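Moving our rain gauge records off paper this month. Posting what I learn as I go.

The Fernow notebooks are the worst. Osvaldo Lo Presti wrote them in pencil, in inches, and switched to millimeters one July without a note.

If a month looks far too wet, check the units first. I had a 200 in there that I took for inches.

Viola Sala has the Grarside readings. She reads at 7 every morning, so her rain goes on the day before. Mine went on the same day. Pick one rule and write it on the cover.

Trace amounts get a T. A zero means you looked and it was dry. A blank means you didn't look.
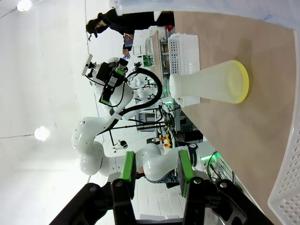
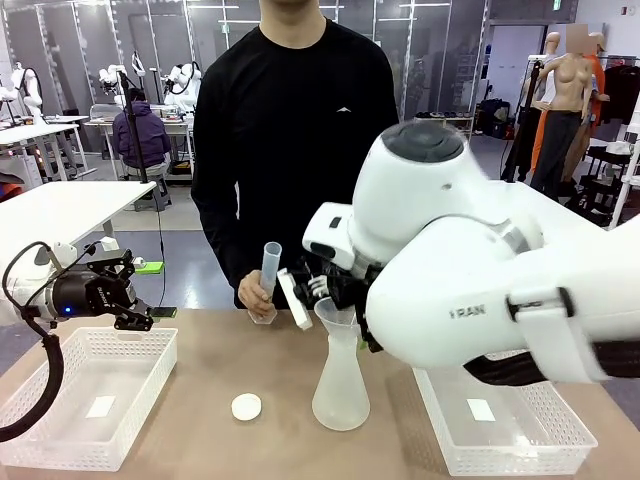
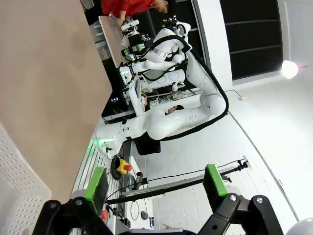 Snow is harder. Melt it indoors, pour it into the measuring tube and read the water. Write the snow depth in its own column.

Read at the bottom of the curve, with your eye level with the water.

Two notebooks left, then I'll start on the Seo station. If you have old pages from there, send them over by Monday.

Contact | Copyright Zavel Weather Notes | Back to top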